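Flalach bollard

The Flalach bollard is a low outdoor light fixture used along footpaths, driveways and parking areas. It was designed by Henok Dinsa and is made at a plant in Clumdale by the lighting firm Sisay. The fixture is sold in a short version for garden paths and a taller one for public walkways.

Construction

The body is a 90 cm cast aluminum post with a powder coat finish. The short version stands 51 cm high. Three bolts hold the base plate to a concrete footing, and the wiring enters from below through a rubber grommet. The light source is an LED board fixed to the underside of the cap, with the driver housed in the post behind a small access door. A frosted polycarbonate ring spreads the light outward and down.
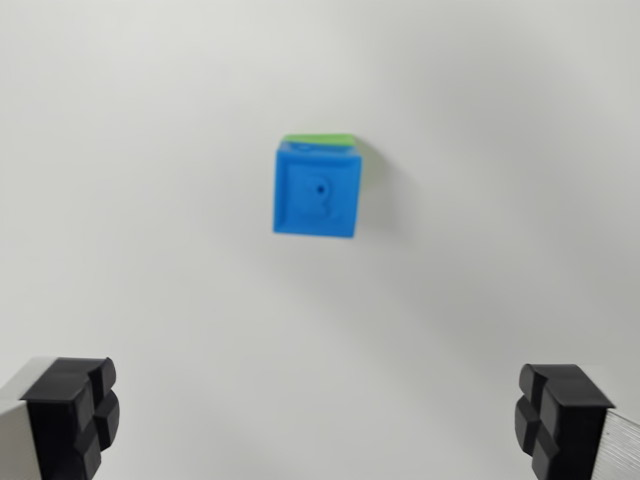 Early units had a clear ring, which produced glare at eye level for people seated nearby. The frosted ring replaced it in October of the second year of production, and older posts can be refitted without removing the cap. The gasket under the ring must be changed at the same time.

Use

The town of Cundum installed the taller version along its riverside path, where over 5 km of walkway had been lit by mercury vapor lamps on wooden poles. The old poles were left standing at the ferry landing, where they also carry telephone lines.

Spacing depends on the width of the path and on nearby street lighting. The access door faces away from the path on most sites, though at Cundum it faces the path to keep it clear of the hedge.

See also

Bollard
Landscape lighting
Light pollution

Last edited December 8, 2025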